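Simulated demos for a bin-and-rack task: how varied do they need to be?
Posted in Grinomel Help, Robot Learning

Irix_bench
Hi all! I'm collecting examples in simulation for a small policy, and I have 300 so far. The arm, the table and the rack stay put in my config, and only the yellow part gets a new starting pose. Is that enough variety, or am I teaching it one trick?

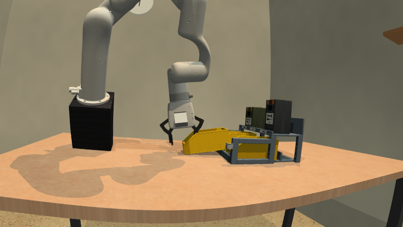 Gripper open near the yellow tray, dark boxes on the rack.

2 replies

Renemmont
I'd move the rack too, a little at a time — and please keep the runs where you had to correct yourself, they taught mine more than the clean ones did. I stopped at 600 for a task a lot like yours and was happy. Also check how many of your episodes pass through a pose like this one, open fingers up over the dark boxes:
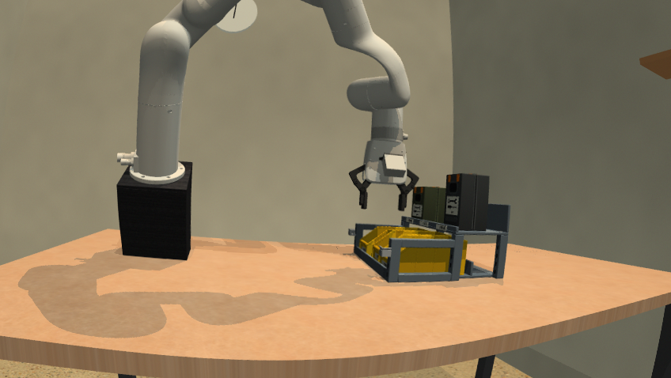 Mishra
More is better, I have 3,085. Change the lights as well.

Oh, and look at your approach heights! Mine nearly all came in from the same height, and the policy got lost anywhere else.
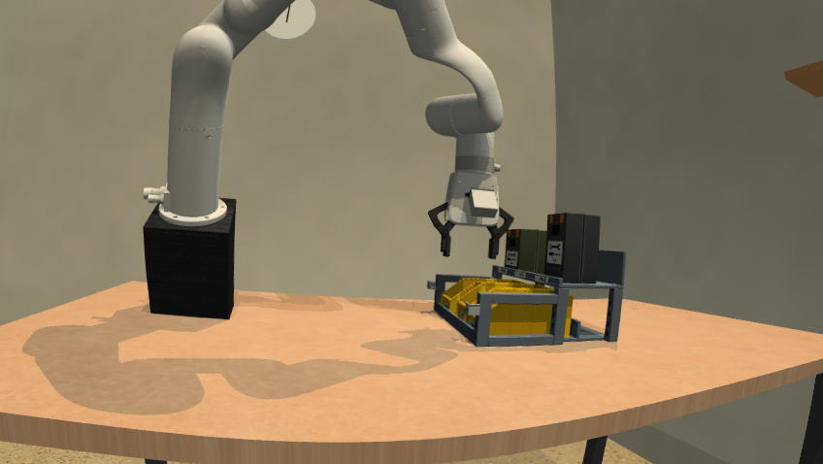

So I went back and recorded 13 slow ones by hand, starting from odd spots, and that helped a good deal.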